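The Quiet Comeback of the Soup Night

9 October 2025
By the Food Desk
67 shares | 2 comments

There's a street in Nikgate where you can eat dinner with half the neighbours on the first cold evening of the month, and all it costs you is an onion.
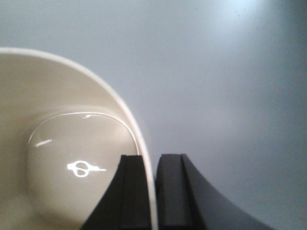 The onion is the entry fee. You drop it in the crate by the door, somebody finds you a seat, and by the time your coat is off you've been handed something hot and asked what you think of the new bus timetable. I went along last November expecting to stay half an hour and write a few polite paragraphs. I left at closing with a jar of barley broth under my arm and plans to come back.

Soup nights have been popping up all over the place, and I couldn't be happier about it. Unen has one in the old tennis clubhouse. Stosard runs two, one on each side of the river, and there's a friendly rivalry over whose split pea is better (north side, sorry, it's the smoked paprika). Up in Løken, where the hall is so small that people eat in shifts, they served 287 meals over last winter's season and still had enough onions left to make relish for the spring fair.

What I love is how little organizing any of it takes. Soup forgives you! A roast for a crowd is nerve-racking, and anyone who has tried to do pancakes for forty knows the special misery of the griddle queue. But a big pot of lentils can sit on low for an hour while the late ones straggle in, and it only gets better. If more people turn up than you planned for, you add stock and another tin of tomatoes and cut the bread thinner.

And the soups themselves! In Unen I had a carrot and ginger so bright it made my eyes water, then a white bean one with rosemary that I've tried to copy at home four times without getting it right. The Løken crowd swear by yellow peas with thyme and a spoon of mustard. Nikgate does a chicken and corn chowder that goes so fast you should honestly plan your arrival around it.

It isn't all smooth sailing. Stosard lost its first kitchen when the building was sold, and spent a wet autumn cooking in people's houses and carrying pots down the road. Dishes are a perennial sore point. In Unen they've settled on bringing your own bowl and taking it home dirty, and that one rule has probably saved the whole thing.

If you're tempted to start one, go small. Borrow two big pots and pick a date you can keep to every month. The Nikgate group began with $200 in the kitty and spent most of it on a ladle set and a decent bread knife. Put one vegetarian pot on every time, label anything with nuts or dairy, and leave the music off until people have eaten, or the older folks can't hear each other.

Nikgate's season opens again in November. I've already put my onion aside, and I'm bringing a second one for whoever forgets.

Contact us | © 2025 All rights reserved | Back to top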